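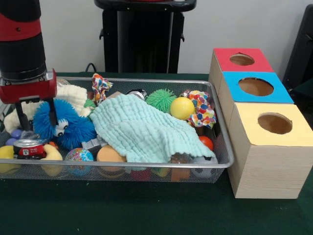
Soft toys, balls and fabric in a wire mesh basket.

Creek cleanup: common questions

When is the next one?
Fri 26 September, at the Bavgate footbridge.

Do I need to sign up?
Only groups of 5 or more. Email Marlene Harms.

What should I wear?
Boots and long pants. We lend gloves — adult sizes only.

Can I bring my dog?
Yes, on a leash.

What happens to the trash?
Metal and glass are recycled. The county hauls the rest.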